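Kitchen Wrap and Roll Boxes: README

What's in here

I keep notes and photos of kitchen roll boxes - foil, cling film, baking paper, anything that comes on a long tube and lives in a drawer. The collection is called Leleck, after the street where I first got annoyed enough at a drawer to start measuring things. It has 682 photos right now and a plain spreadsheet that goes with them. Most of the photos were taken on a kitchen table, usually one box at a time.

Why I bother

I reorganized my kitchen in June and found that half my rolls didn't fit the drawer they were supposed to live in. The width on the label is the width of the wrap, and the box is always a bit longer than that, so a 30 cm roll needs more than 30 cm of drawer. I wanted a list I could check before buying, and then friends wanted it too, and now it has a README.

The spreadsheet

One row per box. The columns are photo name, printed width, printed length, main colors, cutter (yes, no, optional, can't tell) and notes. I copy sizes exactly the way they're printed, so you'll see "30cm X 100m" in one row and "12 in" in another. Please don't convert them in the original column - add your own column next to it.

If a word is blurry or runs off the side of the photo, I leave the cell blank. There are 72 rows with at least one blank and I'd much rather have those than guesses.

Folders

Sirnoson has the everyday household boxes. Bayram has the big catering sizes, the ones that only fit on top of the fridge. Vindstead is the leftovers folder, with anything I haven't sorted yet, and it gets messy between Mondays.

Known problems

Pale wood tables shine a lot under my ceiling light, so you'll get a whitish patch in plenty of the pictures. Reds and blues come out deeper in the evening ones. I also have 8 boxes entered twice under slightly different names, and I'm working through those.

Using it

Use it for drawer planning, label reading, whatever you like. If you fix a row, put your initials in the notes column so I can tell your edits from mine. I'm hoping to add roughly 365 more photos, mostly baking paper, and after that I want to get started on freezer bags. 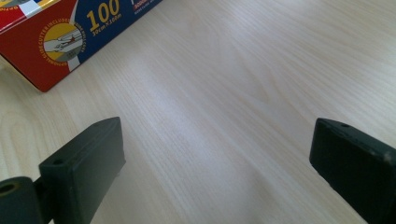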